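Korkor Agbenyega
Moving our laundry to the night rate, a thread. We switched to the Prama tariff in November and I've kept a note of every wash. 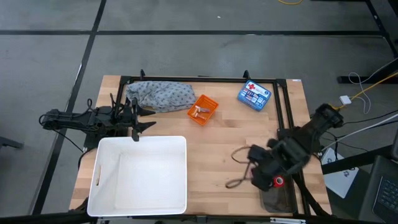
Emília Dvořáček replied that her flat in Tristmont has thin floors and she'd never get away with a spin cycle at 2am.

Fair point, Emília. We're on the ground floor with a shop next door, so it's only us who hear it. I set the delay so the spin is done before midnight if we have guests.

The old tariff charged the same all day. The new one is cheaper at night and dearer from 4pm to 7pm. If you cook at teatime, check that part before you sign anything.

Our meter said 1,610 units for the same stretch last year. This year it's 202 lower. Some of that is the mild weather and some is me washing at 30 degrees.

Things I do differently now: full loads only, towels on their own, cloths and small bits saved up for one wash at the end of the week.

Drying is still the expensive part. The tumble dryer broke in spring and we haven't replaced it. Clothes horse in the back bedroom, window open a crack, door shut.

A shirt takes 8 hours in there. Jeans take all day and most of the night.

Don't run a machine while you're asleep unless you've got a working smoke alarm near it. Ours is in the hall outside the kitchen and I test it monthly.

Will post the winter bill when it comes.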